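旧衣再穿计划 第二阶段进展报告(致 Girmont 基金)

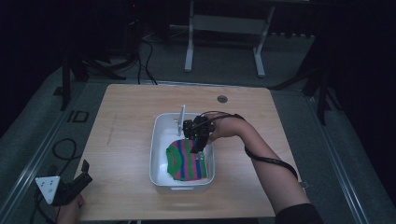 Hadiza Aliyu
2022年9月11日
阅读时间:6 分钟
最后更新:9月

先说最让我们高兴的:Karam 街区的换衣点终于稳定地开起来了!上一份报告里我还在担心场地,现在场地、架子、灯和登记本都齐了,居民来过一次之后多半还会再来。衣服的分拣方式也改了,从前大家把袋子往地上一倒,毛衣、裤子、围巾混成一堆,翻起来又慢又容易扯坏;现在每件针织衫单独叠好,放进白色的浅塑料箱里,像那件绿、粉紫、蓝相间的条纹毛衣,领子和袖边露在外面,一眼就能看出颜色。箱子边上有个小提手孔,从桌上拿到架子上也顺手。这个改动花钱很少,分拣台的气氛却完全变了,大家愿意多站一会儿,聊聊这件该怎么洗、那件能不能补。

一、这个阶段做了什么

到目前为止,换衣点一共接收并登记了342件衣物,其中针织类最多,外套其次,童装比预想的少。登记方法还是老办法:一件一行,写品类、尺码、状况和去向。有人建议改用手机扫码,我们试了一个下午,排队的人越来越多,就又回到纸本上了。纸本每周末录入一次表格,Girmont 需要原始数据的话,随时可以发过去。

修补课开了3次,地点都在 Dresberg 的旧图书室。第一次教缝扣子和收裤脚,第二次教织物补洞,第三次专门讲毛衣:起球怎么处理,袖口脱线怎么接,领口松了怎么收。第三次来的人最多,约31位,椅子不够,后排的人干脆坐在窗台上听。有位老先生带来一件灰色开衫,肘部磨穿了,他不想把破洞藏起来,挑了橘红色的线来补,补完以后好几个人围过去看,当场就有人问线是在哪里买的。我很喜欢这样的下午!

Hestora 的合作也落实了。他们每月提供一批零头毛线和布料,颜色杂,份量也不固定,对修补来说反而很好用。第一批里深蓝和墨绿特别多,我们按深浅绕成小团,挂在墙上,看着像一面小小的色卡墙。领线的人自己剪,剪多少写在旁边的纸上,目前没有出过什么问题。

二、学到的几件事

叠法比标签管用。最初我们做了很详细的吊牌,写着成分、洗涤温度、捐出日期,结果大部分人看都不看,先摸料子,再翻领口。现在吊牌只留尺码和洗法两项,剩下的信息记在登记本里。毛衣一律平放,不上衣架,肩膀就不会撑出两个角。这一条写进了分拣台的说明,新来的帮手第一天就要练。

洗护是个大话题,比我们原先想的大得多。很多好毛衣被捐出来,就是因为主人洗缩过一件,之后就不敢再碰。第二次修补课结束后,我们临时加了半小时讲手洗:凉水,少量中性洗剂,按压,不拧,用毛巾卷着吸水,再摊平晾干。讲完大家问个不停,有问羊绒的,有问混纺的,还有问能不能用洗发水的。下一阶段我想把这部分正式排进课表,印一张单页,正面写步骤,背面画常见的洗标。

童装少,原因大概有几个。和几位家长聊过,他们平时就在亲戚邻居之间传着穿,轮不到拿出来换。这本来就是好事,我们不打算硬去争。不过校服和雨衣他们很愿意换,孩子长得快,这两样又贵。九月开学以后我们会在 Karam 小学门口放一张桌子试试,只收校服和雨衣,先看看反应。

三、遇到的困难

潮气。旧图书室靠北的那面墙一下雨就返潮,靠墙的两层架子已经空出来,衣物全部挪到了对面。借来的除湿机能用,声音却很大,上课时只好关掉。我们问过房东,墙面修补要等到天气干燥以后才能动工,冬装入库之前能修好最理想,修不好的话,厚外套会先存到 Karam 那边。

状况太差的衣物也比计划里多。沾了油漆的、发霉的、洗得僵硬的,既不能换也很难补。一部分剪成擦布,一部分拆线,毛线拆出来洗过、绷直,还能织小东西。剩下的目前堆在储物间,我正在和一家纺织回收点谈,对方要求按材质分开交,混纺怎么算还没有谈妥。有结果我会单独写信告知。

人手方面,分拣台在傍晚最忙,白天反倒清闲。我们把开放时间往后挪了一小时,忙的时候能多一双手,附近下班的居民也赶得上。改完之后,来的人里多了不少年轻面孔,有几位问能不能带朋友来学织补,当然可以!

四、经费使用

支出基本按预算走。收纳箱和架子略低于预算,省下的部分转到了针线和剪刀上,剪刀消耗得快,有几把用了不久就剪不动厚料,送去磨过一次。讲师费按原计划支付。印刷费还没有动,准备留给前面提到的洗护单页。详细票据已按类别整理,随本报告一并寄出。

有一项想请 Girmont 考虑:能否允许我们把原定买展示用人台的钱,改买一台二手锁边机。人台好看,可换衣点地方小,摆了人台就要少放一个架子。锁边机则是每次上课都有人问起的东西,裤脚、布边、拆开重做的衣服都用得上。我看过两台,价格都在原预算之内,其中一台带备用针板,我更倾向于它。

五、下一阶段

校服与雨衣交换先做起来,洗护单页定稿付印,冬装在潮气问题解决后陆续入库。修补课会加一节毛线拆织,用的就是那些没法再穿的旧毛衣,已经有人提前来报名,还自带了棒针。Dresberg 那边的邻居提议办一次补丁展,把大家补过的衣服挂出来,旁边写上穿了多久、补过哪里。我非常想办成这件事,场地和时间还在商量,定下来就把邀请寄给你们,也欢迎带一件需要补的衣服过来。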